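Sunday, late morning, dye bench

Finally got back to the walnut hull bath! It has been sitting under its lid since the last session and it smells like a wet basement, so I guess that means it's ready. I strained it twice through the old pillowcase and still got grit in the bottom of the pot. Next time I'm bagging the hulls before they go in (I write this every time, I know).

Yarn for today is the Medve wool, the undyed gray one, wound off into small skeins. Weighed out 200 grams dry. The tag says it's been scoured but it beaded up like a raincoat when I put it in the soak bucket, so I gave it a squirt of dish soap and left it a good long while. If anybody else pulls from that shelf, don't trust the tag.

## Bath one, plain walnut

No mordant. Brought it up slow on the Terkau burner, which still jumps from nothing to full blast unless you sneak up on the knob. Kept it under a simmer. The color went on fast, a kind of milky coffee, and then just sat there and refused to get any darker. I pulled one skein early and left the rest in to cool with the pot.

Early skein is prettier, I think. Warmer. The long ones look a bit like cardboard, though I said that about the onion skins too and ended up loving those once they dried.

Still need to copy the burner times off the back of the envelope before it gets thrown out.
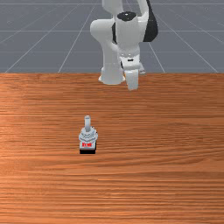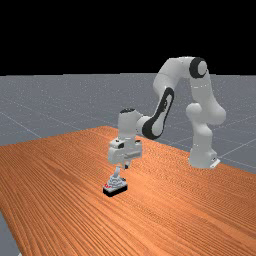
## Bath two, with iron

Same liquor, topped up with tap water, plus 2 grams of iron dissolved in a jar first. Wow, what a difference. It went from brown to a deep, mossy almost-black while I was standing there stirring. I got greedy and left it too long, and now the wool feels crunchy. Rinsed it until the water ran clear, then a vinegar dip, then rinsed again. Still crunchy. Might be a rug.

The Fluketti cotton went in at the end just to see, and it came out a sad beige with streaks where I'd tied it too tight. Looser ties! Figure eights, four per skein, and not with the red string, which bleeds.

## Leftovers and to do

- Exhaust bath is in the lidded bucket by the sink, please don't dump it
- Order more iron, jar is nearly down to dust
- Ask Drornstead if they'll sell hulls by the sack again this fall, the last ones were full of leaves
- Lightfast strips: cut one from each skein, tape to the south window, cover half with foil
- Wash the pillowcase (or burn it)
- Try alum on the same gray wool before I decide I hate the cardboard color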